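日記 > ロボット > 不具合の記録

最終更新:11月

ログ676番の停止について

食器を食洗機に移す作業を、Otoveoのアームで続けている。先月までは順調だったが、今月に入って皿を持ち上げる途中で止まることが増えた。止まるだけならいい。676番では、止まったあとに指が開いた。皿はシンクの底に落ちた。高さがなかったので割れなかったが、縁が少し欠けた。

最初は滑ったのだと思った。洗剤が付いた皿は前にも落としている。ところがログを見ると、把持力は落ちる直前まで正常で、そのあと値が一度に0になっている。滑りならこうはならない。指令が切れている。

Pravesh Potgieterさんにログを送ったら、その日のうちに返事が来た。手首の中を通るケーブルが怪しいという。手首を大きくひねった姿勢でだけ起きていないか、と聞かれて調べ直すと、3回の落下は全部シンクの左奥に手を伸ばしたあとだった。

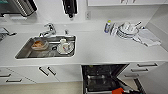

作業場所の流し台。食洗機は扉を開けた状態で使う。

カバーを外してみると、コネクタの根元で被覆がこすれて、中の線が見えていた。手首を198度まで回すと線が引っ張られ、接触が切れる。戻すとまたつながる。机の上で通電確認をしても異常が出なかったのはこのためだ。一週間ほど制御側のソフトばかり疑っていたので、その分の時間は無駄になった。

気になるのはケーブルより、通信が切れたときに指が開く設定になっていたことのほうだ。Clunentの制御箱は初期設定が「切断時に開放」で、人の手を挟んだときのことを考えればそれで正しい。ただ、皿やガラスの容器を持っているときは話が変わる。食洗機の扉の上で落とせば、破片が庫内に入る。

Fitzgerald Rosenthalさんは「開放のままにして、持ち上げる高さを下げるべき」という意見だった。保持に変えると、挟まれたときに自分で抜けなくなる。もっともだと思うので、設定は変えていない。代わりに次のようにした。

・手首の回転は170度までに制限
・ケーブルを交換し、根元に保護チューブを追加
・ガラスの容器は対象から外し、手で移す
・動作中は流し台に手を入れない。非常停止は手元に置く

回転を制限したので、左奥の食器は取りに行けないことがある。その場合は飛ばして次へ進む。交換後に17回動かして、停止は起きていない。回数が少ないので、直ったとはまだ書かない。

外したケーブルは袋に入れて取ってある。次は肘側の配線も開けて見る予定。

前の記事 次の記事 一覧 タグ 検索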